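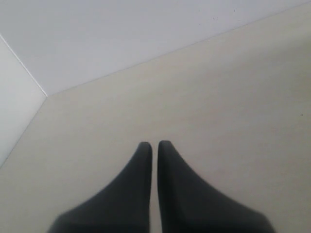 Granley Moth Nights: Frequently Asked Questions

Last updated 16 November 2023

We get a lot of email between seasons, and we love it! Most of the answers are on this page. If yours is missing, write to Gwawr Probert through the contact form and she'll get back to you, though she may be slow in July, when she's out most nights and asleep most mornings.

What happens at a moth night?

We hang a white sheet between two posts at the edge of Millet Meadow, switch on a bright lamp behind it, and wait. The first hour can be quiet. Then it gets going, and on a good warm night the sheet is so busy that people stop talking. We name what we can, write it all down, take a few photos, and turn the lamp off at the end so everything can fly away.

Do I need to know anything about moths?

Not a thing. Plenty of our regulars came the first time because a friend dragged them along. Kevin Ó Dálaigh, who now keeps our species list, spent his whole first night calling everything "the brown one." There are a lot of brown ones, to be fair, and learning to tell them apart is half the fun.

When do you meet?

The season runs from late spring until the first frosts. We start at dusk, so the hour shifts as the year goes on, and the calendar page always has the current time. Most people stay two or three hours. You can leave whenever you like, just walk out along the fence side so you don't end up between the lamp and the sheet.

What does it cost?

Adults pay $5 a night. Anyone under 16 is free. The money goes to lamp bulbs, batteries and cocoa.

How many people can come?

We cap each night at 14. It used to be higher, but with a bigger crowd the people in the back saw mostly other people's shoulders. Booking opens two weeks ahead, and the midsummer dates go fast.

Can I bring kids?

Yes, please do! Kids are wonderful at this. They spot the tiny ones down on the grass that the grown-ups have been about to step on. Children need an adult with them, and if yours fades early, there's a bench by the gate where you can sit wrapped in a blanket and still see the glow.

What should I bring?

A flashlight (one with a red setting is ideal), long pants, and one more layer than you think you need. The meadow sits low and the cold comes up out of the ground after midnight, even in summer. Skip the bug spray until you've talked to us – some kinds harm moths, and you'll have it all over your hands when one decides to land on you.

Will they land on me?

Very likely, if you stand near the lamp. Big ones sometimes settle on a sleeve and stay for ten minutes, shivering their wings to warm up. They don't bite and they don't sting. If you'd prefer to keep your distance, stand well off to the side of the sheet and you'll mostly be left alone.

Does the light hurt them?

It's a fair thing to ask. A lamp does pull moths away from feeding and finding mates, so we never run one all night, and we never trap at the same spot two nights in a row. In the morning one of us goes back and moves any stragglers off the posts and into the long grass before the birds find them.

What's sugaring?

My favorite part! You cook up molasses, brown sugar and a splash of dark beer, then paint it on tree trunks before dark. Some moths that ignore light completely will come in for it. Albane Carré has her own recipe with overripe banana, which she calls Cletance and won't fully explain. It smells terrible and it works better than mine.

Sugaring rounds leave from the gate every 30 minutes once it's dark. Walk softly, keep your light low, and come up on the tree from the shaded side.

What about rain?

Light drizzle is fine and can even be good. Warm, still, cloudy nights are the best of all, and a clear night with a full moon is usually the worst. We cancel for steady rain, wind strong enough to lift the sheet, or thunder. Cancellations go up on the home page by late afternoon and your booking rolls over to any other date.

Can I do this in my own yard?

You can, and you should. A porch light and a pale pillowcase will get you started tonight. Plant evening primrose or tobacco flower, leave a messy corner with some dead leaves in it, and check the wall by your door early in the morning. Send us what you find. Faustine Barbier lives in an apartment with one small balcony and has turned up species we've never had at the meadow.

What do you do with the records?

Kevin types them up over the winter and they go into our yearly list, free to download from the records page. Odd or difficult ones get a second look from Raphaël Lemaire before they're added. A blurry photo is better than none – get the wings from above if you can, and put down the place and the time.

Can I borrow equipment?

Members can borrow the small lamp and the spare sheet for up to a week. Bring the sheet back unwashed, please. We use a plain soap on it and Gwawr likes to do it herself.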